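Workplace Closure Checklist -- Plesis, Nandorwood site
Last updated: January
By Chaminda Pramanik, site safety and staff relations

This checklist is for the temporary closure of the Nandorwood site. Please fill one copy for each department. Mark every line as OK, NOT OK or N/A, and write a comment when the mark is not OK. I have put my own comments from the first walk-through, which I did together with Hussam Daher from the day shift.

PART A -- STAFF NOTICES

A1. Written notice given to each employee before the closure date. OK
Comment: Nearly 300 notices were prepared. The packing department received theirs at the end of the shift, and several people asked for a copy in their own language. Translations are with the head office in Jodcombe.

A2. Notice says clearly if the closure is temporary or permanent. OK
Comment: The first version said "until further information". We changed it to "temporary" on the first page, in bold letters.

A3. Contact list is current (phone and home address). NOT OK
Comment: 15 employees have an old phone number in the list. Hussam will collect the new ones at the gate. Do not send final pay papers before this is finished.

A4. Unused leave calculated and shown to the employee. OK
Comment: Please let the person check the number and sign. In Buzatu last year this was done only by e-mail and we had many complaints after.

A5. Information sheet on unemployment benefits available in the canteen. OK
Comment: The pile was already low at 2 p.m. Print more.

PART B -- LOCKERS AND PERSONAL ITEMS

B1. Each employee has a time to empty the locker. OK
Comment: Small groups only. The corridor is narrow and the fire door must stay free.

B2. Items left behind are bagged, labeled with the locker number and kept in the dry store. NOT OK
Comment: Two bags had no label. I put them on the upper shelf until we know the locker numbers.

B3. Company work clothes returned and signed for. OK
Comment: Jackets and trousers only. Private clothing stays with the employee, also when it was washed here.

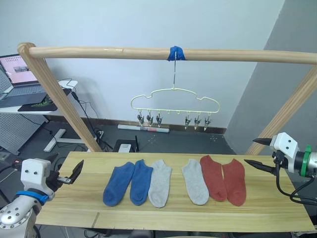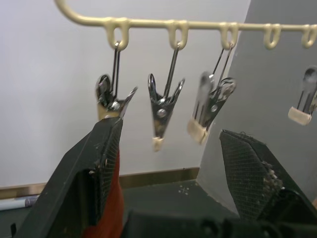
First picture: socks on the table. Second picture: hanger with clips.

B4. Shoes and gloves in poor condition are thrown away, not stored. OK
Comment: None.

PART C -- BUILDING AND MACHINES

C1. Main power off in all halls except cold store and alarm panel. OK
Comment: The switch in Hall 2 is stiff. It must be turned by two persons, one at the switch and one watching the panel lamp.

C2. Compressed air released, valves tagged. NOT OK
Comment: The tag is missing on the valve behind the labeling machine. The air was released -- I checked the gauge myself -- but without a tag this line stays open.

C3. Chemicals locked, list of contents on the door. OK
Comment: The list is handwritten but can be read well. A typed one would be better.

C4. Emergency exits unlocked from inside during the whole closure. OK
Comment: The guard company wanted to put a chain on the east exit. This is not allowed while any person is working inside, including the guards.

C5. Water heater drained. N/A
Comment: It stays in use for the guards' washroom.

PART D -- STAFF WHO REMAIN

D1. Names and hours of remaining staff posted at the gate. OK
Comment: The list must be changed each time the hours are changed, also for one person.

D2. Nobody works alone in the halls. NOT OK
Comment: The evening maintenance shift had only one person planned. Hussam has asked for a second name. Until we have it, maintenance is done in the day.

D3. First aid box complete, trained person on each shift. OK
Comment: Eye wash will expire soon, order new bottles.

D4. Employee representative received a copy of this checklist. OK
Comment: She asked that A3 and D2 are checked again before the gate is closed. I agree with this.

Open lines after first walk-through: A3, B2, C2, D2. Please send corrections to me before the second walk-through, on paper or by e-mail.

Contact: Safety Office, Plesis, Nandorwood | Copyright Plesis | Back to top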